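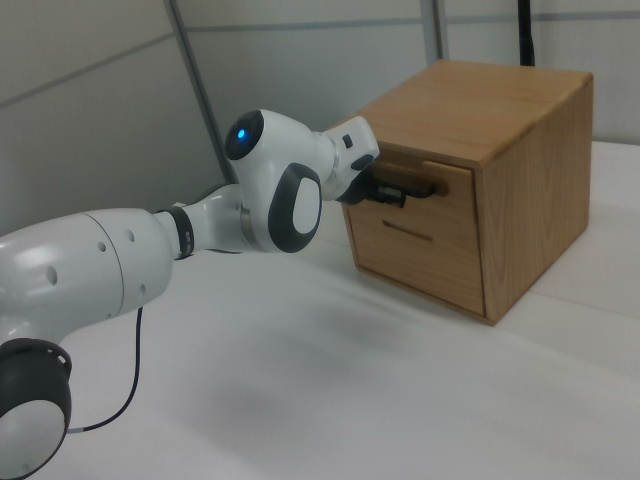
¿Por qué tantos grupos de pop coreano tienen un integrante que también actúa en series?
Porque a las agencias les conviene que el público los siga entre un disco y otro, y la serie cumple esa función durante los meses en que el grupo no está de gira. En nuestro trabajo vimos que, para muchas seguidoras, además, la serie fue la puerta de entrada: primero conocieron al personaje y bastante después la canción.

Trabajo final del taller de Cultura y Medios
Autora: Yesenia Sánchez

1. De dónde salió la idea

La idea de este informe nació en la cocina de mi tía, que no había escuchado una canción coreana en su vida y que una noche de julio me llamó para preguntarme cómo se llamaba «el muchacho triste de la panadería». El muchacho triste era el protagonista de una telenovela coreana doblada que pasaban a las nueve, y resultó ser además la segunda voz de un grupo que yo escuchaba desde la secundaria. Hablamos casi una hora (mi tía habla mucho, y yo también, para qué negarlo), y cuando colgamos ya tenía ganas de saber cuántas personas habían hecho el mismo camino que ella.

2. Cómo trabajamos

Preparamos un cuestionario corto, de 5 preguntas, y lo repartimos en dos lugares: la tienda de discos Condori, donde los sábados se juntan los grupos de baile, y el foro Surevar, en el que se comentan los capítulos la misma noche que salen. Entregamos 200 cuestionarios y nos devolvieron 141 completos, bastante más de lo que esperábamos, y aprovecho para dar las gracias a todas las que se tomaron el tiempo de escribir hasta en los márgenes. Leímos también unos cuantos hilos viejos del foro, uno de ellos con 600 mensajes sobre un único beso bajo la lluvia. Lo leí entero y no me arrepiento.

3. Lo que encontramos

La respuesta que más se repitió fue que la serie vino primero. Quienes empezaron por ahí suelen recordar con mucha precisión el capítulo, la hora y hasta lo que estaban cenando, y en cambio les cuesta decir cuándo empezaron a escuchar al grupo. Las que llegaron por la música son más exigentes con la actuación: varias confesaron que sufren cuando su cantante tiene que llorar en pantalla, ¡y una escribió que ve esas escenas con la mano en la cara!

También apareció el tema de las bandas sonoras. Cuando el actor canta la balada de su propia serie, las dos aficiones se mezclan, y es entonces cuando en el foro se ven las conversaciones más bonitas, con gente mayor preguntando por coreografías y chicas de quince años recomendando dramas familiares larguísimos.

4. Dificultades

Nuestra muestra es de gente ya entusiasmada, así que no sirve para hablar del público en general. La cuarta pregunta quedó mal redactada (decía «favorito» sin aclarar si era cantante o actor) y tuvimos que dejarla fuera. Intentamos además sumar al club de cine Grendis, pero estaban de vacaciones y contestaron cuando ya habíamos cerrado el conteo.

5. Qué nos gustaría hacer después

Quisiéramos entrevistar con calma a las personas mayores de cincuenta, que en el cuestionario escribieron poco y en la tienda, en cambio, no paraban de contarnos cosas. Mi tía ya se apuntó. Va por su tercera serie y me pidió que le grabara el disco.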